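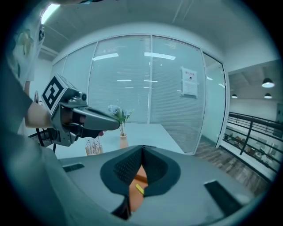
4. Registering entrants for a campus competition

Print | E-mail
Iveta Sokol, December
2 comments | 60 shares

Use this section once the competition has been created in Tasura and its status is Draft. You need the Organiser role.

4.1 Open Events, select the competition and choose Entrants.

4.2 Set the entry limit. The default is 200. A higher limit needs a second room in the Rooms tab — the form will not save without one.

4.3 Choose Import and select the student list exported from the registry. The file must be in CSV format, with the student number in the first column.

Note: Leading zeros are lost if the file is opened and saved in a spreadsheet program. Import the file as exported.

4.4 Check the totals on the import screen. Rows marked Duplicate are skipped. Rows marked Unknown are held until you match them by hand or delete them.

4.5 Under Eligibility, tick First year only if the competition is closed to other students. Transfer students count as first year unless their record says otherwise.

4.6 Enter the length of the paper in minutes (60 for the standard paper) and the reading time, if any.

4.7 Select Publish. Entrants receive a message with their seat number and room.

Caution: Seat numbers cannot be changed after publishing. To correct one, withdraw the entrant and add them again — they will be given the next free seat.

4.8 Print the attendance sheet from the Rooms tab, one copy per room.

Award certificates are covered in section 5. For changes to the registry export, contact Lerato Magagula.

Print | E-mail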